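# Cable-handling cell (equipment planning)

A **cable-handling cell** is a fixed workstation in which a robot arm picks up, routes or plugs in cables at a rack or panel. In equipment planning, the term covers everything that has to be bought or built before the station can run: the arm, the gripper, the pedestal, the table, the rack, the cables, the software and the labor to put them together. Most plans now begin with a simulated cell, and the purchase list is drawn up from the model.

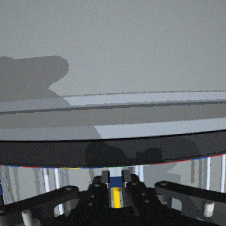

*Skustura Equipment Handbook, Planning section. Entry prepared by the handbook editors.*

## Scope of the budget

Buyers new to this kind of work often price the arm and treat the rest as accessories. The arm is usually the largest single line, but the smaller lines are where plans go wrong. The Tresevholm planning sheet, a common template among small integrators, splits a cell into 17 lines under four headings: motion, tooling, fixtures and setup.

**Motion** covers the arm, its controller and the base it stands on. A pedestal is normally bought as a separate item and has to match the bolt pattern of the arm. If the table also carries the pedestal, its load rating must include both, along with the forces the arm makes when it stops suddenly.

**Tooling** covers the gripper, spare fingertips and the mounting plate. Fingertips wear out and belong in the yearly running budget, with the first spare set charged to the purchase.

**Fixtures** covers the rack or panel, its feet or clamps, and any rods or hooks used to hold a cable in its path. Cables are listed here too, since a cell used for testing goes through them quickly.

**Setup** covers drawings, simulation, freight, wiring, safety review and training.

## Simulation before purchase

A simulated cell lets the buyer check reach, finger clearance and cable length before anything is ordered. The usual method is to place the chosen arm and gripper in the model, set the rack at its planned distance, and try each cable position in turn. Close views from the gripper are used to judge clearance at the fingertips, and wider views to judge the layout as a whole.
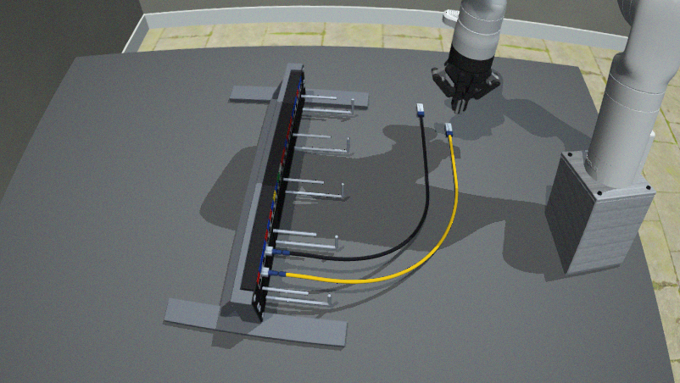 Rack distance is the setting that gets changed most. A rack placed too close leaves little room for the wrist to turn, and one placed too far away uses up reach at the end of the row. Moving it in the model costs a few minutes of work. Moving it after the table has been drilled can mean a new tabletop.

Simulated cables need care. Stiffness, weight and friction are all entered by hand, and a model that has not been checked against a sample cable is a poor basis for choosing a gripper. Camero, which leases test cells, asks for 2 meters of each cable type before it will quote.

## Cost of time

Labor is easy to underestimate. In a project log kept by the integrator Hakala for one bench-sized cell, 478 hours were recorded between the first drawing and handover. Fixture changes took the largest share. Programming came next, and mechanical assembly was well behind both.

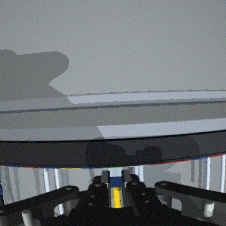 Lead times should be entered next to prices. Arms and controllers are often stock items. Custom fixtures seldom are, and a late rack can hold up a cell in which every other part has already been delivered and paid for. Many buyers order fixtures first for this reason, even though the design may still need small changes.

## Leasing and used equipment

A lease suits short trials and work whose volume is not yet known. Used arms are widely sold, but the buyer should confirm that the controller is included, that its software can still be updated, and that the wrist flange fits the planned gripper.

## See also

- Gripper selection
- Pedestal and base mounting
- Spare parts schedule
- Acceptance testing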